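How Do You Teach a Robot to Tidy a Shelf?
Orkance Learning Pages for Young Readers

When you learned to tie your shoes, someone probably showed you. They may have held your hands and moved your fingers through the loops. Many robots are taught in a similar way, and engineers call this "learning from demonstration."

A robot arm has joints, much as your arm has a shoulder, an elbow, and a wrist. Inside the joints are motors. At the end of the arm there is often a gripper, a kind of hand with two fingers that open and close.

There are two common ways to show an arm what to do. In the first, a person takes hold of the arm and guides it through the job. In the second, the person works from a short distance away and moves a controller. The robot copies each movement. This second way is called teleoperation, and "tele" comes from a Greek word meaning "far."

At the Fovura Learning Workshop, the lesson is shelf work. Two arms share one table, and they must learn to pick up flat packets and set them on a small wooden shelf with two levels. A packet is harder to handle than a block. It can bend, slide, or tip over, and the gripper has to close on it gently.

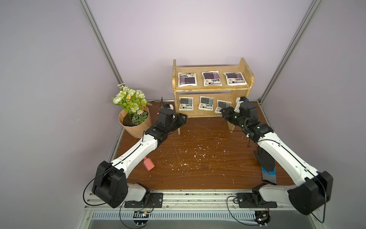

Krajewska asks whether it would be quicker to write the instructions on a computer and skip the showing. For some jobs it would. A machine that puts the same cap on the same bottle all day can follow a fixed list of steps. Packets on a shelf may lean or lie in a new place each time, and a list of steps for every case would be very long.

During each demonstration, a computer records the position of every joint many times a second. Cameras may record what the table looks like at the same moment. One complete try is called an episode. The Fovura team recorded 2,214 episodes of shelf work. Of these, 734 were made with two arms moving at once, which takes practice for the person as well.

Next comes training. A computer program studies the episodes and looks for patterns: when the packet is here, the arm moves there. After training, the robot tries the job without a person guiding it. If it has trouble, the team records more episodes and trains the program again.

Words to Know
Gripper: the part of a robot arm that holds things.
Episode: one recorded try at a task.
Teleoperation: controlling a machine from a distance.

Try It Yourself
Work with a partner. One person is the robot and keeps both eyes closed. The other gently guides the robot's hand to pick up an eraser and put it in a cup. Do this six times. Can the robot then do it alone? Move the cup and try again.

Comments (3)

Rolgate Elementary, Room 2
Our class did the eraser activity in April. Moving the cup made it much harder. We would like to know if a robot can learn from a bad try.

Orkance Learning Pages
Thank you, Room 2. Sometimes it can. Teams often leave bad tries out, but some programs learn from tries marked as mistakes.

bluekite
My son wants to know if the robot gets tired of practicing. I said the motors can get warm but the robot does not mind.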